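首页 图书室简介 借阅须知 活动 会议记录 联系我们

Stallilham 中文图书室月度碰头会会议记录

日期：2020年7月12日
地点：Haldane 楼阅览间
记录：本次由借阅台轮值的同事代笔，上次记录的那位回老家看母亲去了，祝她一路平安

开会之前照例先喝茶。茶是 Severin Thaler 带来的，他说是柜子深处翻出来的陈年普洱，包装纸上的字已经看不太清楚，喝起来倒是很顺口，大家都添了好几回水。窗户全程开着，外头割草机响了好一阵，所以有几处发言我听得不太真切，记录里若有出入，请各位看过之后告诉我，我在下次会上改正。也请各位原谅我写得啰嗦，上回有人批评记录太短，缺席的人看了等于没看，这回我就往长里写，宁可多写几句闲话，也不想漏掉谁的意思。

一、上次会议记录的确认

上次的记录大家传阅了一遍，改了两处。一处是把“旧报纸暂存楼梯间”改成“旧报纸暂存储物间”，楼梯间从来没有放过报纸，大楼那边看见了会来找我们说话的。另一处是把捐书人的姓写错了一个偏旁，已经当面道过歉，对方笑着说她在学校里被写错了一辈子，早就习惯了，不过我们还是改过来。除此以外没有异议，记录通过。

上次留下的几件小事也顺便交代一下。门口那盏一闪一闪的灯已经换过灯管。还书箱的钥匙找到了，原来一直夹在留言簿里，留言簿又压在一摞《读者》合订本下面，翻出来的时候大家都很高兴，马上配了一把备用的，交给借阅台保管。水壶的事没有办成，店里那种带温度显示的断货，先用旧的，烧开了多等一会儿再泡绿茶就是了。

二、整理藏书与编目

这一项占去了半场会，我尽量写得仔细些。

编目组报告说，从春天开始的那次大清点终于做完了，现有藏书共 2,572 册，这是图书室搬到 Haldane 楼以来头一回有一个准数。报告念完，在座的都鼓了掌。以前有人来问我们有多少书，我们总是含含糊糊地说“不少”，现在可以挺直腰板回答了。编目组的同事说，清点的时候最费工夫的并不在数量，难在那些没有版权页的、换过封皮的、上下册分家的，还有一些是不同版本的同一本书，书名一个字都不差，译者却是两位，读起来完全两样，当然不能算重复。

由此引出一番讨论：同一本书有好几个译本，应该怎么放。有人主张全部按作者排，译本挨着放，读者可以自己比较，喜欢哪个借哪个。有人觉得按出版年代排更合适，老译本的繁体竖排和新译本的简体横排混在一起，年纪小的读者常常抽错，拿回家打开一看，又原样送回来了。两边都说得很有道理，争得也很和气，中间还有人站起来去书架上取了两种《包法利夫人》过来，把开头一段各念了一遍，念完之后大家反倒忘了在争什么，聊起译文来了。主持人把话题拉回来，最后议定：仍按作者排，繁体竖排本在书脊下端贴一枚浅绿色圆点，简体横排本不贴。圆点贴纸由编目组去买，颜色务必浅一些，去年那批深绿色的贴上去以后，把书名的最后一个字都盖住了。

接着谈书号。现在用的号是早年间几位前辈自己定的，“文”字头是文学，“史”字头是历史，“杂”字头什么都有，从养兰花到修自行车，从太极拳图解到一本讲阁楼保温的小册子。“杂”字头越来越长，已经占了整整一面墙。编目组建议把它拆开，分作“家”（饮食、园艺、缝纫、修理）、“身”（医药、养生、体育）和“艺”（书法、绘画、音乐、棋类），剩下实在归不进去的仍旧叫“杂”。大家都赞成，只是对“身”字有些意见，有人说听起来像卖保险的。提议改成“健”，又有人说像健身房。商量来商量去，还是用“身”，理由是笔画清楚，写在小标签上好认。

围棋书要不要放到“艺”里，也说了好一会儿。下棋的几位坚持棋是艺，而且琴棋书画自古就排在一块儿；一位常来借菜谱的读者说，那做菜为什么不能算艺，她做一条松鼠鱼花的心思不比下一盘棋少。众人都笑，也都承认她说得对，但是菜谱最后还是留在“家”字头，因为“家”字头的架子离门口近，借菜谱的人往往是买菜路上顺道进来的，手里提着东西，不方便往里走。这位读者表示可以接受，并答应下个月带桂花糕来。

三、Sivar 目录软件

去年装的目录软件 Sivar 用到现在，借阅台的几位都有话要说。好的地方是查得快，输入书名头两个字就能出来；不好的地方是它认不得异体字，“群”写作“羣”、“峰”写作“峯”，就查不到了，而我们的老书里偏偏很多。还有一点，作者姓名它按西式习惯拆成名和姓两栏，录入的人各有各的填法，有的把姓填在前，有的填在后，结果鲁迅先生在目录里成了两个人，一位姓鲁，一位姓迅，各有各的著作。

编目组打算定一个统一的填法：中文姓名一律整个填进“姓”那一栏，“名”那一栏空着不填；外国作者用通行的中文译名，括号里附原文。异体字则在备注栏补一个通用写法，查找时连备注一起查。这样要把已经录进去的条目从头过一遍，工作量不小，编目组希望八月能多来几双手帮忙，会用拼音输入的、会用仓颉的都欢迎，手写板也借到了一块，不会打字的长辈一样可以来。有位老先生当场报名，说他打字虽慢，但是异体字认得全，可以坐在旁边看着，见了不对的就出声。大家都说这个位置非他莫属。

另外，借阅台请求把到期提醒的措辞改一改。现在软件自动发出来的那一句翻译得生硬，开头就是“您已违规”，有位读者收到以后连夜把书塞进了还书箱，第二天还打电话来赔不是，其实只晚了一天。改写的稿子当场念了几种，选定的是：“您借的书到期了，若还没有读完，回个信或打个电话，我们替您续上。”有人觉得太客气，怕书要不回来。多数人觉得客气一点没有坏处，先试用到年底。

四、捐赠书籍的接收办法

近来送书来的人多了起来，许多人家趁着在家时间长，收拾了书房和地下室。图书室当然很感激，可是储物间已经放不下，有几箱不得不摞在茶水台旁边，倒茶的人要侧着身子过去。主持人请大家想想办法，既不要伤了捐书人的好意，又不要让自己无处下脚。

先说收什么。大体的意见是：小说、散文、诗歌、历史、传记、儿童读物照收；菜谱和园艺书照收；过期的旅游指南、旧的税务手册、电脑入门一类，除非有特别的趣味，不再收了。说到“特别的趣味”，又岔出去一段。有人讲，去年收到过一本很旧的旅游指南，夹页里有手绘的路线和一路吃过的馆子，还给每家打了分，比书本身好看得多，若是一概不收，这样的东西就进不来了。于是补了一句：凡书中有前人批注、手绘、夹信的，请捐书人先给借阅台看一眼，再作决定。夹信若看得出是私人的，一定要设法退还原主，这一条大家都很郑重，没有人说笑。

再说教科书。周末班的老师希望把成套的小学语文课本留下来，不成套的也不要急着处理，她手头正缺第五册和第八册，说不定哪天就凑齐了。同意，在“儿童”架的最下层给她留出一格。

杂志最叫人为难。整年的合订本是宝贝，零散的单本读的人少，占的地方多。有人建议放在门口任人取阅，看完不必还，拿走也好，传给别人也好。有人担心这样一来，门口会乱。后来说好，找一只有盖的旧木箱摆在衣帽架下面，每月由当值的人理一次，理出来实在没人要的，送去做纸浆。木箱的来历也落实了，借阅台一位同事家里有一只装过毛线的，回去问过家人就搬来。

五、修补旧书

修补组在春天那段日子里没法聚在一起干活，各自把书带回家去修，修好了再送回来。这次会上拿来传看的有一本线装的《千家诗》，原先订线断了，书角卷得厉害，如今换了丝线重新订过，书角也垫纸托平了，翻起来服服帖帖的。还有一本儿童画册，缺了一页，修补的人从另一家图书馆借来同版的书，照着画补上去，纸色略新一些，旁边用铅笔注明了是补页。大家传看得很慢，都舍不得往下递。

修补用的材料要再添置一批，单子是：小麦淀粉、薄皮纸、书口布、丝线和两把骨刀。预算定为 400 欧元，从去年义卖的结余里出，一致同意。修补组说骨刀可以自己磨，省下来的钱想多买些薄皮纸，不同厚薄的各备一点，补线装书和补平装书用的纸差得很远，以前没有薄的，只好拿现成的凑合，补过的地方硬邦邦的，一翻就翘。

也有人问，修补班还办不办。以前每逢双月办一次，教人做糨糊、补撕口、换书脊，来的人里有不少并不读中文，只是家里有旧书想修，来了几次之后，也跟着认了几个字，有一位还学会了写“借”和“还”，每次来都要在黑板上写一遍。大家都很想念那样热闹的下午。修补组愿意在八月先恢复一次小班，限制人数，分开坐，各用各的糨糊碗。材料费仍由图书室出，学员自愿往罐子里投一点。

六、朗读会与 Rimside 之行

朗读会的日子改到傍晚，天气热，白天阅览间里坐不住。这一次的题目是“路上”，各人读一段与走路、坐车、坐船有关的文字，长短不拘，方言也欢迎。已经报名的有读沈从文的，有读三毛的，有读徐霞客的，还有一位想读自己祖父当年坐船出洋时写的家信，她问这样的东西算不算文学，全场都说算，请她一定来读。家信里有几处用的是台山话，她准备在旁边注一注音，念慢一些。

上次朗读会的不足也提了几句。一是结束得太晚，末班车都过了，几位读者是搭别人的车回去的。二是有人读得太长，后面的人只好匆匆忙忙。这回请每位自己在家念一遍，心里有个数；主持人手边放一只小铃，到时候轻轻摇一下，摇铃的时候请大家不要笑。三是茶点摆在后排，前排的人整晚没有吃到，这回改成两头都摆。

Rimside 那边的读书小组又来信了，信写得很热情，邀请我们夏末过去一趟，两边合办一次交换书市：我们带些复本过去，他们也拿复本出来，看中的就换，不必计较厚薄新旧。来信里还说他们新近得了一批港台的旧版武侠，品相一般，内容齐全，在座的几位武侠迷一听，当场就要报名，连车怎么坐都商量起来了。

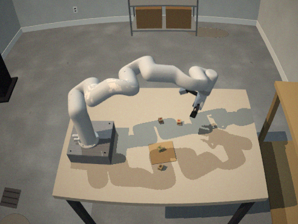
Severin Thaler 接着发言，认为去 Rimside 是好事，只是路上搬书要想周到一些，往年有一次书市，书装在大纸箱里，谁也抬不动，到了地方箱底又散了，一套《红楼梦》滚得到处都是。他主张用结实的小布袋，每袋装到一个人单手提得起来为止，袋口系一张纸条，写明里面是什么，回来的时候也照样装。他还说，带去换的书事先要拿给编目组销一次号，不然换走了，目录里还在，读者按着目录来找，找不到，心里要不舒服的。

大家觉得这番话十分实在。布袋由会缝纫的几位来做，旧窗帘布就很合适，厚实，洗过也不缩水。有人家里正好换下来一副，花色老气一点，做袋子不要紧。销号的事编目组应下来了，要求复本单子早一点送到，不要等到出发前一晚才给。至于换多少，定了一个上限，每次带去的不超过 70 本，多了换不完还要原样搬回来，白白辛苦一场。

也有不大赞成的声音。一位读者问，复本换走了，将来若是架上那一本丢了、破了，又到哪里去找？她举的例子是《城南旧事》，以前有三本，一本借出去没有回来，一本被水泡过，现在架上的就是最后一本，若当年把多的都换掉，今天就没有了。这话说得大家安静了一会儿。后来补充规定：儿童读物和借阅特别频繁的书不拿去换；别的书，架上必须留下一本品相好的，才能把余下的算作复本。她表示这样就放心了，还自告奋勇去挑哪些属于“特别频繁”，她每个周末都来，哪本书总不在架上，她比软件还清楚。

去 Rimside 的同伴由各人自行约定，愿意开车的在留言簿上写一下能带几位。午饭各自带，那边的小组说会煮一大锅绿豆汤。有忌口的请提前讲，别到了地方再客气。

七、儿童角

周末班的家长反映，儿童角的地垫旧了，边缘卷起来，小孩子跑过去容易绊着。已经先拿布胶带压住，不过终究要换。家长们愿意凑钱买新的，图书室这边出人去搬。颜色方面孩子们投过票，选了蓝的，投票用的是彩色纽扣，放在碗里，输了的黄色那一边有个小朋友哭了一场，后来答应他靠垫买黄色的，才算好了。

讲故事的时间也想动一动。以前排在下午，小的要午睡，大的要去上别的课，总是来不齐。改到上午以后，讲故事的人又不够。有两位中学生愿意来试试，他们普通话说得好，就是怕讲得不生动。几位长辈说可以先跟着听一次，再搭着讲半个，慢慢就放开了。关于讲什么，有人建议多讲些本地孩子熟悉的地方，比如把故事里的小山坡说成 Stallilham 后面那个坡，把渡口说成磨坊边的小桥，孩子们听见自己认得的地名，眼睛都会睁大。也有人认为古时候的故事还是照原样讲，愚公门前的山总不好搬到这里来。两种办法都可以，看讲的人自己。

绘本的摆法，家长希望把封面朝外，小孩子不认得书脊上的字，都是看画来挑的。这样摆要占地方，架子上放不下那么多，只好轮换，每月换一批。轮换的事由周末班的家长分担，换下来的放进带轮子的矮箱，推到架子后面。请大家留意，矮箱轮子上的卡扣要按下去，不然一靠就滑走了。

八、书法桌与笔墨

夏天墨干得快，用过的笔若不洗，隔天就硬得像小棍子。上个月有两支狼毫就这么坏了。写字的几位商量出一个办法：洗笔的水盂每次用完当场倒掉，笔洗净以后挂在笔架上，笔尖朝下，不要插在筒里。旧报纸仍旧供练字用，宣纸请先问过再取，最近送来的那一刀是老纸，一位老先生存了多年，盼着拿来写点像样的东西。

借此机会也说到中秋的灯谜。往年都是临时抱佛脚，谜面凑不够，连“麻屋子红帐子”都上过。今年想早早动手，各人每月想几条，写好了折起来投进茶水台上的空饼干盒里，到时候一起拆。谜底最好与书有关，作者名、书名、书里的人物都行。有人当场出了一条，“一江春水向东流，打一位现代作家”，大家猜了半天，出谜的人自己也说不准谜底站不站得住，答应回去再推敲推敲。

九、开放时间

入夏以后来的人多在傍晚，中午那段空落落的。借阅台提议中午关门歇一歇，傍晚延长。考虑到有几位老读者习惯吃过午饭散步过来看报，全关了他们会扑个空，议定中午只留报刊架和座椅开放，借还书暂停，由一人看着就行。这个安排先试两个月，到时候再看。告示请写字好看的同事用毛笔写一张，贴在玻璃门内侧，贴外侧会被太阳晒褪色，前年的那张到后来只剩下“欢迎”两个字。

钥匙的交接也重申一遍。晚上锁门的人请把后窗检查一下，再把茶水台的插座关掉，然后在留言簿上签个名。有两回没有签，第二天开门的人心里不踏实，把每扇窗都推了一遍。

十、其他

有读者在留言簿上写，希望添一些讲本地植物的中文书，散步的时候看见的花草，想知道中文叫什么。这样的书恐怕没有现成的，不过在座好几位都认得不少，便有人提议自己编一本小册子，一种植物一页，画也好，贴干花也好，写上中文名、本地名，再写几句在哪里见过、家乡有没有、能不能吃。“能不能吃”这一栏引起了热烈的议论，光是荠菜就讲出了四五种包法。最后认为吃法可以写，但一定要请懂行的人看过，认错了可不是玩的。愿意参加的人下次带一页来，先不求齐整。

又有人问，图书室的旧照片能不能也理一理。早年的照片散在各家，有的只剩底片。编目组苦笑着说刚把书数完，让他们喘口气再说。照片一事留到秋天。

借出去的那台缝纫机已经还回来了，谢谢。失物有一条灰围巾、一副老花镜和一本写了半本的单词本，放在借阅台的抽屉里，单词本的主人写到“蝴蝶”就停了，快来拿回去接着写。

十一、下次会议与分工

下次会议在八月，地点仍是 Haldane 楼阅览间，时间另行通知。请各位记着自己答应下来的事：编目组买浅绿圆点、写好 Sivar 的填法说明；修补组采购材料、安排小班；会缝纫的几位做布袋；复本单子由常来的那位读者和借阅台一起开；中午开放的告示尽快写出来；灯谜请投盒子；桂花糕我们都记着呢。

散会以后又坐了一会儿，普洱冲到没有颜色了才收杯子。割草机那时候也停了。洗杯子的两位请受我一谢，我光顾着抄笔记，没有帮上忙，下回轮到我洗。

最近的会议记录与相关内容
图书室六月碰头会记录
如何在家煮小麦糨糊（修补组讲义）
“路上”朗读会报名与篇目
Rimside 读书小组来信选登
捐书须知（修订中）
周末班讲故事时间调整通知
留言簿摘抄：春天里读了什么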